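Reports > Rennie Fund > Shared workroom, second instalment

May
Alistair Urquhart, for the Oltirura workroom

You asked for an account of where the second instalment has gone and what there is to show for it. The short version is that we can now see most of the furniture, which at the time of the last report was a matter of hearsay.

Of the 800 pounds released, the larger part went on tables. The long white one is up and in daily use. It has already picked up scuffs and a patch of dark smudging that has so far outlasted washing-up liquid, bicarbonate and a product called Jorkance, which smelled strongly of oranges and took the shine off my watch strap. I have stopped buying things to put on it. Misia, the other product on trial, was returned unopened and the refund is in the accounts under sundries.

The low round table was already ours. The plan said it would be kept for tea. It is not kept for tea, and I would ask that the line about a "social corner" be quietly dropped from the plan before anyone comes to look for it.

Shelving next. We bought the black metal unit after a good deal of discussion about whether wood would be kinder to the ear. Metal won on price. It went up in an afternoon, with six bolts left over that the instructions do not mention, and it has stood firm since. The lower shelves filled up at once. The agreed rule is that anything put on a shelf should have a label with a name on it, and by my last check 11 items did and a great many did not.

The floor is the weak point. Our target was a clear floor by the end of this period and I can't claim it. Boxes get opened, the one wanted thing is taken out, and the box then stays where it is - sometimes for weeks. We have tried a notice. We have tried a second, larger notice. At the tidying session we took seven boxes to the recycling, and I was pleased with that until I saw what had come in by the next morning.

Cables remain a subject in themselves. There was money in the first instalment for clips and trunking, and the trunking is fitted along the back wall, where it holds very little. People prefer to run a lead over the tabletop by the shortest route, and I do it too. I would like to move about 40 pounds from the paint line to pay for a few more sockets nearer the tables, as the present ones are low on the wall and never where the work is. The walls can stay pale grey for another year.

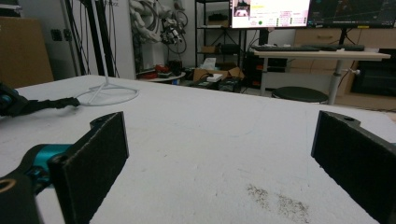 Moira has asked me to put on record that she thinks the shelves are in the wrong place altogether, that anything set down in front of them becomes part of the floor, and that if they were turned end-on to the wall there would be no "in front" to speak of. She has offered to do the shifting herself if somebody else empties them first. I have replied that this is a fair point and that I have a bad back, and the matter is carried over.

Still to do with what is left: sockets, if you agree to the transfer; a proper bin for cardboard, flat-packed, with a lid; and some kind of tray for the small things that collect on the round table. Receipts are attached apart from the one for the shelf feet, which I believe is in a box.

Could you let me know about the paint money before the end of the month? The electrician is free then and, going by past experience, won't be again until autumn.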